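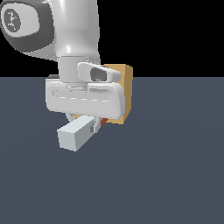
Lestley Motor Museum: notes on the Meinecke coupe

1/ The Museum is pleased to confirm that the Meinecke coupe will go on public display in the east hall from September. The car comes to us on long-term loan from the estate of its second owner. This thread sets out what is known of its history.

2/ Meinecke built very few road cars. The firm's income came from gearboxes and marine engines, and the coupe was approved on the condition that it use parts already in production. The straight-six is accordingly a shortened marine unit, re-cast in aluminium.

3/ The body was drawn by Fulgencio Barrera, then a junior draughtsman. His original proposal had a full-width grille and exposed headlamps. The production car has neither. We hold both sets of drawings, and they will be shown beside the car.

4/ Visitors often ask about the tail. Barrera lengthened it by 45 millimetres late in the programme to clear the spare wheel -- the change is visible as a slight flattening of the line behind the rear window. Later owners have tended to prefer it to the shorter version.

5/ Production ended after 19 cars. Meinecke's ledger records 17 as sold and 2 as retained by the works. The Museum's car is one of the retained pair, and was registered for the road only after the factory closed.

6/ The colour is correct. It was listed as Grondden Grey, after the test circuit, and several published accounts have described it in error as a repaint. Paint taken from beneath the door seals matches the factory sample card.

7/ The tyres are not original. The size has long been out of manufacture, and the present set was selected for the nearest rolling diameter. The wheels, including the spare, carry works stampings.

8/ Mechanical work has been limited to the brakes, the fuel lines and the cooling system. The engine has not been opened. Compression readings were even across all cylinders, and our workshop saw no grounds for going further.

9/ A correction to our earlier post on this car: we stated that it had competed in the Merkimero hill climb. The entry list does show a Meinecke, but the chassis number belongs to a different car. We thank the reader who wrote in with a copy of the list.

10/ The coupe will be started on the forecourt at 11 am on the first Tuesday of each month, weather permitting. Visitors are asked to remain behind the kerb while the engine is running. Regular admission applies.

11/ Researchers wishing to consult the Barrera drawings or the factory ledger should write to the Museum library. Please include the chassis number where one is known -- enquiries about the remaining cars are particularly welcome, as we have no current location for several of them.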